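TONBY HOUSE: KITCHEN AND DINING AREA
Domestic Safety Checklist, with Inspector's Comments

To be completed before each new letting period and kept with the inventory.

1. Range hood. Filters to be degreased every June. Comment: satisfactory.

2. Gas stove. Supply hose to be renewed at the date stamped on it. Pans to be placed centrally on the burners. Comment: hose in date. Lids are to remain on all pans left standing on the stove.

3. Aprons and cloths. To be hung away from the burners. Comment: the hook on the wooden panel outside the kitchen door frame is approved for this purpose. No apron is to be hung from a cabinet handle. 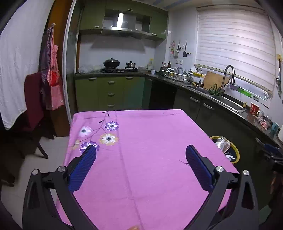 Pedora Housing Notes, Issue 266, p. 2

4. Dining table. The cloth is to lie flat and must not reach the floor at any side. Comment: the pink flowered cloth is accepted. It retains a fold crease and should be pressed before it is next laid.

5. Chairs. To be pushed in when not in use, leaving 600 mm clear at the kitchen door. Comment: tenants are reminded that chair legs project further than the seat. Felt pads to be fitted on tiled floors.

6. Curtains and hanging cloths. To be kept clear of the cooking area at all times. Comment: satisfactory.

Items marked for action are to be reported to the Nokham office in writing.

Comments (3)

hofstetter_flat2: Does item 5 apply to folding chairs as well?

Nokham tenant: We were told 1,000 mm at the door last time. Which figure is correct?

greenkitchen: Pressing a tablecloth for an inspection seems a bit much. Otherwise a useful list, thank you.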